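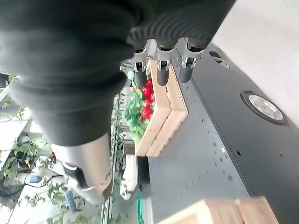
Figure 1. Wrist view, right at the crate with the red flowers.

Collecting Demonstrations for Crate-to-Crate Transfer
Project report, Malou Hviid and Ragnheiður Hjaltadóttir
Submitted 2022-03-29

1. What we set out to do

The assignment was to gather enough examples of a humanoid moving produce between crates that a policy could learn the job from them. Our proposal promised 666 episodes, a number Ragnheiður picked during a meeting and which neither of us had the nerve to revise afterward. We delivered 500. The proposal also promised a trained policy, and we will get to that.

One of us wore the teleoperation gloves and drove the arms while the other reset the crates, called out the next item, and kept the log. We traded places every 20 episodes. Driving is the fun job for the first six or seven.

2. Items and crates

We stuck to artificial produce and flowers. Real grapes were considered and voted down by the person who would have been mopping. The fake ones have their own problem, namely that leaves come off. A leaf on a crate floor is a small thing to a human and a brand new object category to a network, so we had to decide early whether to clear them between episodes. We decided to leave them. Malou maintains this was for visual variety. The log for that afternoon says "tired of leaves."

Flowers were the hardest item by a wide margin. The foliage spreads out wherever it likes, and there is no obvious place to grab. Our written rule was to take hold near the stems, and our written rule was followed in the episodes where the stems could be found.

3. Recording

Each episode was stored with the head view, the wrist view, joint positions for both arms, and a one-line text label. Recording ran through Misteck, the lab's logging tool, which saves everything reliably and names the files according to a system known only to Misteck. We wrote a script called Fogh to rename them. Fogh is 16 lines long and is the part of this project that other groups have asked us for.

An episode started with both hands clear of the crates and ended when the item was let go. If the driver fumbled and recovered, we kept it. If the driver fumbled and said something that made it into the label field, we kept it and fixed the label. 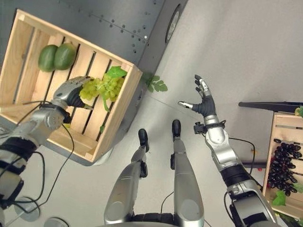 Figure 2. Head view. Left hand on the pale grapes, right hand open, dark grapes in the other crate.

4. Problems with the data

The idle arm. In one-handed episodes the other hand was supposed to stay put. It didn't, because the driver's other hand didn't. Malou's idle arm drifts upward over the course of an episode, and Ragnheiður's sinks. A classifier could probably tell us apart from this alone, and we worry that the policy will learn two personalities.

Labels. We both wrote "green grapes," "light grapes," and "grapes (pale)" before agreeing on one term. These have been merged. "The other grapes" has also been merged, after some discussion of which ones those were.

Hidden contact. In the head view the hand often covers the exact spot where it touches the item. The wrist view helps with crate edges and finger height, less so with whatever ends up under the palm.

5. Status

The full set was handed over to Prirkodard, the shared training server, in March. A first run on a small subset finished and produced a policy that reaches for the correct crate with real confidence and then closes its hand a little too high – a habit we recognize from our own early episodes. The full run is still in the queue behind a group working on door handles.

If we did this again we would agree on the labels first, rest the idle hand on something, and record the flowers at the beginning of a session while the driver still has some patience left. The remaining 166 episodes are available to any student who wants them.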